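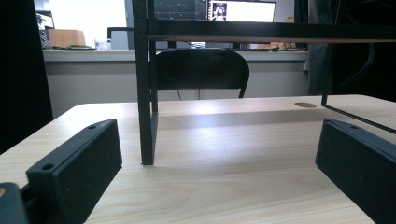

Jaws open over the desktop, stand leg and cable grommet ahead.

Setting up the Burnura hand-held gripper for desktop recording

Last updated: June

The Burnura is sold by Mosgate as a kit: a hand-held gripper with two black fingers, a camera looking out over them, a charging lead, a calibration card and a license for the Flarndale recording software. The steps below take the kit from the box to a first usable recording at a desk. They assume firmware 13 or later. On older firmware the menu names differ and the jaw zero procedure does not apply.

Before you start

You will need the kit, a computer with Flarndale installed, a 2 mm hex key and a table you can stand at with your elbow free. Charge the handle until the status light is steady. A full charge gives 60 minutes of recording.

Clear a patch of table at least as wide as the open jaws plus a hand's width on either side. Fixed items such as monitor risers and cable holes can stay. Tracking works from corners and edges, and plain wood grain gives it little to hold on to, so a table with a stand or a shelf behind the work area tracks better than a bare one. Do not move anything large between calibration and the end of the session.

1. Check the fingers

Each finger is a solid block held by two screws. Try each screw with the hex key. They should be snug. If a finger rocks when you push its tip sideways, tighten the rear screw first, then the front. Overtightening strips the insert, and inserts are not covered by the Mosgate warranty.

Wipe the inner faces with a dry cloth. Do not use alcohol on the rubber pads if you have fitted the soft pad option.

2. Zero the jaws

Connect the handle and open Device > Jaw. Squeeze the trigger fully and hold until the reading stops changing, then press Set Closed. Release the trigger, let the jaws open by themselves and press Set Open. Repeat the squeeze twice. The closed reading should return to within 13 counts of zero. If it does not, check for grit between the pads and start again.

3. Set exposure

Hold the gripper at working height with both fingers in view and point it at the table. Choose Camera > Lock Exposure. Automatic exposure is the most common cause of bad first recordings: a window behind the table pulls the image dark, and the tracker drops out as the view swings past it. Lock exposure on the table surface and accept that the window will be white.

A band of glare across the wood is acceptable if the fingers stay clearly outlined against it. If they do not, turn the table or close a blind. Lowering the gain will only lose the shadows under the jaws.

4. Map the work area

Press Map and move the gripper slowly across the work area from left to right, then back at a lower height. Keep the jaws open and stay off the surface. Flarndale shows a running count of tracked points. It needs 2,000 to finish and will stop collecting at 3,000. If the count stalls, tilt up a little so that the furniture behind the table comes into view.

Monitors that are switched on add points that later vanish when the display changes. Mask them in the map editor, or turn them off.

5. Record a test

Press Record, close the jaws on a small object, lift it, put it down and stop. Play the file back with the jaw trace visible. The trace should fall as the fingers close and stay flat during the lift. A sawtooth during the lift means the trigger hand is relaxing - shorten the strap by one notch.

Known problems

The jaw reading drifts as the handle warms up. Repeat step 2 after ten minutes of use.

Mapping fails near thin rods and narrow tubing when the gripper passes very close to them. Keep the jaws a hand's width away until the map is complete.

Flarndale does not warn when the disk is full. The Cao export add-on does, but it is licensed separately.

Procedure checked on two kits by Hậu La. Send corrections through the Mosgate support form, with the serial number from the underside of the handle.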